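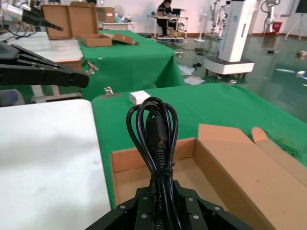
2025年5月16日，Robles 现场台子的底噪排查，第二轮。上一轮只确认了哼声不是从合成器里出来的，今天的目标是把来源找到，顺便把 Semard 那几轨的低频再过一遍。开工前把线全部拆下来重新归类，音频线归音频线，电源线归电源线。电源线统一按现在这个捆法：盘成长圈，底部用黑扎丝收住，插头那头从圈中间朝上露出来，拿的时候一眼能看到是什么头。以前有人用胶带缠，缠完一撕全是胶，以后不要再用。白色方块形的小适配器单独放，不跟长线混在一起，上次在 Gradusau 收台的时候就是混在一起，回来对了半天。

先记接法，省得下次又要重画。

鼓机走单声道进 Robles 的第一路，底鼓不单独分出来。低音合成器进第二路，直进，不过任何踏板。和弦那台走立体声，占第三、第四路。采样器也走立体声，占第五、第六路。混响和延迟挂在两条辅助发送上，返回接到立体声返回口，没有占推子。电脑只负责发时钟和录音，不出声。主输出分两份，一份去监听，一份去录音接口。

哼声的表现：所有推子拉到底，主输出推到标准位，监听里能听到一层低的嗡声，带一点点毛刺。推子拉不拉都一样，主输出一拉就没有。也就是说它是在总线之后或者总线上进来的，跟各路的增益没有关系。上一轮 Bartosz Krajewska 怀疑第二路的前级，我当时也觉得像，今天看可以排除。

排查顺序照写，包括走错的。

一、拔掉所有输入，只留主输出到监听。安静。把耳朵贴到高音单元上才有一点嘶声，属于正常。这一步说明调音台自己是干净的，监听也是干净的。

二、一路一路插回来，每插一路停下来听。鼓机，安静。低音，安静。和弦，安静。采样器，安静。到这里六路全部接上，全部通电，还是安静。我在这里愣了一下，回头把第一步又做了一遍，结果一样。

三、接辅助返回。混响，安静。延迟，安静。两个一起接，安静。

四、接录音接口。嗡声出来了。把接口的 USB 从电脑上拔掉，嗡声消失。插回去，又有。这一步重复了好几次，每次都对得上。

五、电脑拔掉电源，只用电池。嗡声消失，毛刺也没有了。电源插回去，两样一起回来。

所以是接口、电脑、电脑电源、插座、调音台这一圈绕成的地环路。跟前级没有关系，跟线材也没有关系。上一轮换的那几根线算是白换，不过换下来的我都测过通断，没有坏的，已经放回架子上。

处理办法试了三种。

第一种，把电脑电源和调音台插到同一个排插上。嗡声明显小了，毛刺还在。第二种，在主输出到录音接口之间加隔离变压器。嗡声没有了，毛刺也没有了，但底鼓录下来软了一层，跟直接录的对比很清楚，低频的边缘糊。第三种，隔离放在 USB 上。嗡声和毛刺都没有，声音没有变化，可是隔离器把速率压下来了，多轨录音的时候接口会掉，录不了几分钟就断一次。

目前的结论：演出用第二种，录音录的是存档，软一点可以接受，去监听和场地的那份是直出，不受影响。在工作间里录正式素材用电池，插头拔掉，录完再充。USB 隔离器先不用，等能找到速率够的再说。排插统一成一个，这条不管哪种情况都照做。

另外注意，不准用剪掉地脚的插头。这件事 Bartosz 说他见过别的地方这么干，嗡声确实没有，但外壳会带电。我们这里不这么干，谁的台子都不行。

下面是 Semard 的部分。

Semard 是给 Evstead 的那张 EP，四首，现在定下来的顺序是慢的在前。Evstead 那边要求交立体声混音，母带他们找人做，我们不在总线上压。Felista Koech 上周听完给了一页意见，我把跟低频有关的抄在这里，其他的在她自己那份里：

“第一首底鼓和低音打架，小音响上听不出低音的音高。第二首没问题。第三首铺底的声音太满，耳朵没有地方歇。第四首结尾的延迟尾巴被切掉了，听着像导出错了。”

逐条对。

第一首。底鼓的基频和低音的根音离得太近，低音写在最低的那个八度，根音掉到 31 Hz 附近的时候，工作间的监听其实已经放不出来了，我们听到的是谐波，剩下的靠脑补。所以我们一直觉得没问题，她在小音响上一听就穿帮。做法：低音整体不移八度，移了以后律动的重量变了，试过，不喜欢。改成给低音叠一层很轻的失真，失真之前先切掉最低的那一段，让它只在中低频长出谐波。这一层混进去的量很小，单独关掉的时候才感觉得到少了东西。小音响上音高出来了，大音响上没有变脏。

底鼓那边在根音的位置挖了 2 dB，Q 值放宽，不要挖成一个洞。侧链本来就有，释放时间原来设得太长，低音每一拍都要等一会儿才回来，听上去像在喘。缩短以后低音贴着底鼓的尾巴起来，密度上去了，电平反而没有变。这一段反复开关对比过，确定保留。

第二首没有动。重新导出一遍，只是为了让四首的格式一致。

第三首。铺底用的是和弦那台机器，滤波器开得大，又叠了合唱，再进混响，三样加起来把中频整个填满了。先试着把音量拉下来，拉下来以后歌就空了，可见问题不在大小。后来在 2000 Hz 上下找到一个鼓包，是滤波器共振和合唱调制叠在一起出来的，每次滤波器扫过去就顶一下，耳朵累就累在这里。共振旋钮往回收，合唱的深度减半，混响发送改成推子后，并且在混响前面加一个高通。收完之后铺底的音量又能推回原来的位置。

顺便把第三首中段的铺底整个抽掉了八小节，只留鼓和一条很干的采样。这一改不在 Felista 的意见里，是我自己加的，要给她再听一次。如果她觉得断，就把和弦的尾巴留一点在混响里过渡，轨道没有删，只是静音，文件里标了黄色。

第四首。延迟尾巴被切，确实是导出的问题。选区只拉到最后一个音符，没有包含尾巴。重新拉选区，多留几小节，直到电平表完全不动。尾巴最后一小段有一点底噪被延迟反复放大，做了手动淡出，淡出曲线不要用直线，直线听着像有人在拧音量。

这里插一句导出的事。工程里有两套速度标记，一套是写歌的时候留下的，一套是现场版的。导出之前必须把现场版那套关掉，不然第三首中段会慢下来一截。今天第一次导出就踩了这个，听到中段才发现，重来。已经把现场版的速度轨改名，前面加了“勿导出”。

现场版的时长也量了。四首加上中间的过渡，再加开头那段没有名字的即兴，一遍下来将近58分钟。Gradusau 给的时段是一个小时，换台的时间不算在里面，够，但是中间不能再加东西。Bartosz 想把第二首拉长，我的意见是拉长可以，开头的即兴就要相应缩短，让他自己选。他选了再改工程，现在先不动。

现场用的时钟问题也有一点进展。以前鼓机做主，电脑跟，跟的时候速度数字一直在跳，录下来的轨道对不上格子。今天反过来，电脑做主，鼓机跟，录音对得很准，但鼓机按停止再按开始，会晚一点点进来，第一拍软。把鼓机的同步设置改成只收时钟、不收走带命令，手动按开始，第一拍就正了。缺点是忘了按就没有鼓。排练的时候忘了一次，Bartosz 在那边弹了好几小节和弦，我才反应过来。以后开场的固定动作里加上这一条：先看鼓机的灯，再推主输出。

采样器还有一个老问题没有解决。换工程的时候会有一声很短的“哒”，推子开着就会进主输出。翻说明书没有写。目前的办法是换之前把第五、第六路静音，换完再打开。两首之间本来就有延迟的长尾盖着，静音那一下听不出来。不算修好，算绕过去了。

增益结构也重新定了一遍，旧的贴纸全部撕掉。旧贴纸是一月份排练的时候贴的，那时候低音还走踏板，现在踏板拿掉了，标的位置都不对。新的原则是各台机器的输出拧到自己最干净的位置，一般是满刻度往回收一点，之后不再碰；各路增益在底鼓最大的时候刚好不亮红灯；推子都放在标准位能得到大致的平衡，现场只做小幅度的移动。低音合成器例外，它的输出满了以后会软削波，好听，第一首和第三首要的就是这个，所以它那一路的增益要比别的低。用白色贴纸标了。

辅助发送的标记没有贴，延迟的发送量每一首都不同，贴了反而误导。各首的起始位置写在歌单背面。

试了一下主输出总线上的压缩，两个设置，一个慢起音、慢释放，一个快的。慢的能把鼓和和弦粘在一起，但第四首的尾巴会被抬起来，连带底噪一起。快的把底鼓的头吃掉了。都不用。给 Evstead 的版本本来就不压，现场也就跟着不压，少一样东西，少一个电源。

监听位置也动过。原来两只音箱离后墙太近，坐着听低频多，站起来低频少，弹的人和混的人听到的根本是两回事。往前挪了一段，后面能站进去一个人。坐着和站着的差别小了很多，还没有完全没有。第一首的低音改动是在挪之前做的，挪完以后又听了一遍，失真那层稍微再收了一点。第三首的鼓包挪前挪后都在，说明是声音本身的，跟房间没有关系。

耳机对照用的是两副，一副封闭的，一副开放的。封闭那副低频偏多，只用来听咔哒声和尾巴，不用来判断底鼓。这条写过，再写一次，上个版本的底鼓偏小就是有人戴着封闭那副定的，那个人是我。

文件归档：四首新的混音已经放进 Semard 的文件夹，旧版没有删，移到里面的“旧”。分轨还没有导，等 Felista 听过第三首的中段再导，免得导两遍。工程文件里所有插件的版本写在文本文件里，跟工程放在一起。现场版的工程单独存一份，不要从里面往混音工程里拷轨道，拷过来会把速度轨一起带过来。

还没做的，想到哪里写到哪里：

给 Felista 发第三首，专门问中段。
等 Bartosz 定第二首要不要拉长。
采样器的“哒”再找一次，试试换输出口，用耳机口出来听有没有。
隔离变压器固定在台子底下，现在是悬着的，一碰就晃。
给混响返回加标签，上次把它和延迟插反了，整段排练延迟都在混响的推子上。
Gradusau 那边问清楚场地的插座是不是同一路电。如果调音台和功放分两路，今天的结论可能要重做一遍，隔离变压器多带一个。
低音那一路的旋钮有点松，紧之前拍张位置。

最后补一条测听记录。全部改完以后，关灯，所有机器通电，推子放标准位，没有信号，坐在弹的位置听。监听里只有嘶声。打开录音接口，电脑插电，走隔离，还是只有嘶声。把隔离拿掉，嗡声马上回来。再装上，没了。今天就按这个状态留着，台子不拆，周末谁用都不要动主输出后面那两根线。

Felista 刚回消息，第三首她下周来听，不用发文件。上面第一条划掉。

分类：工作间笔记 / 现场设备 / 混音
标签：底噪，地环路，低频，Semard，Robles
搜索本站笔记…… 搜索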